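Wevwood Desk Snacks and Drinks: your questions

Is there really a drink on every desk?
Yes! Every desk in the Wevwood building gets one bottle on a Monday-style restock, plus a snack or two, and you can help yourself to more from the kitchen shelf whenever you like.

What are the bits in the green drinks?
They're meant to be there. Give the bottle a gentle tip before you open it so they don't all sit at one end. We love them, but if bits aren't your thing, ask for a Clarar, our plain one.

Do I have to use a coaster?
Please do! The desks are wood and they mark easily. Spare coasters live in the Cletmont room, second drawer down.

How big is the snack budget?
It's 300 a month for the whole floor, and in October we got through nearly all of it (well done, everyone).
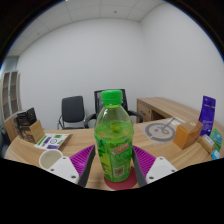
Can I keep my own food at my desk?
Of course. Pouches and small boxes are fine, so long as they're closed when you go home. Anything that needs the fridge goes on the Osagie shelf with your initials on it.

Where do the empties go?
Caps back on, bottles in the recycling by the door. Paper cups have their own bin next to it, and that one gets emptied at 8 each morning.

Can I suggest something new?
Oh, please! Add it to the list on the fridge. The purple sheet is for snacks, the white one for drinks.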